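Casov arm kit for feeding the cats, worth the money?

tansy_and_co
Has anyone here got the Casov tabletop arm? I've got two cats on measured biscuits and I start work at five in the morning, so breakfast is a rush and somebody always gets too much. Siststead Pets are doing the arm with the feeding add-on and it's tempting, but it's almost 1000 quid by the time you've paid for delivery. My other half thinks I've lost my mind. Would love to hear from people who've lived with one!

Brock Thibodeau
Had mine since August. I really like it, with grumbles. Setting up took me a whole evening and the instructions are dreadful (they tell you to level the base and then never say how). Once it's going, though, it's good fun and it does the job. You show it the movement a few times by hand and it copies you.

The pouring is the bit everyone asks me about. Mine holds the scoop upright and the biscuits go in from the bowl.
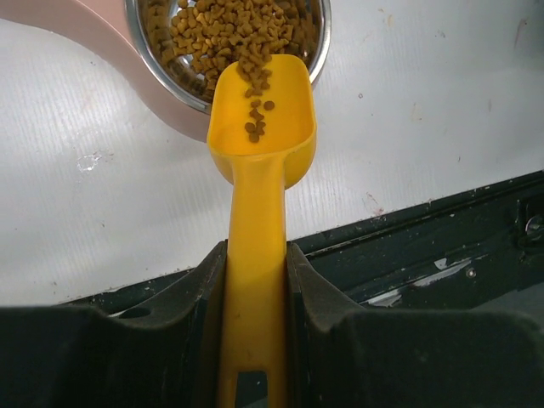 You do need to play with the speed. On the factory setting mine came out at 30 grams one day and 21 the next, same scoop, same biscuits, and for a cat on a diet that's no use at all. I slowed the tilt right down and now I'm happy with it. I still put the portion on the kitchen scales now and then.

Oh, and get a scoop with a long straight handle. The short one I tried first kept twisting round in the grip and I was sweeping the floor every morning.

irkow_lad
Sorry but I can't get on board with this. A normal timed feeder costs a fraction of that, sits in the corner and takes up no room. I've had an Oda one for years and all I do is fill it up and change the batteries. Why would you want an arm on your worktop to do what a plastic drum can do?

Brock Thibodeau
@irkow_lad fair enough if you've only got the one sort of biscuit. Mine gets used for other things as well, that's half the point for me. It waters the seedlings in spring. Badly, but it does it.

Chanida Yimyam
I sent mine back, so here's the other side. Grip was great, no complaints there, it never dropped a thing. What did for me was the noise. It whines when it lifts and my older cat wouldn't come into the kitchen while it was moving. Siststead gave me a full refund but I had to pay the postage and the box weighs a ton.

If you do go for it, ask them about the warranty on the finger pads before you pay. I got two different answers from two different people.

tansy_and_co
Ooh, that's a worry, one of mine hides from the toaster. Brock, is yours noisy?

Brock Thibodeau
A bit, yeah. I put a rubber mat under the base and it's better. My cats come running when they hear it now, but they're greedy so and sos and I wouldn't go by them.

irkow_lad
Timed feeder. I'm telling you.

tansy_and_co
Haha, noted! I've emailed Siststead about the warranty and whether I can hear one running in the shop first. Will post when they get back to me.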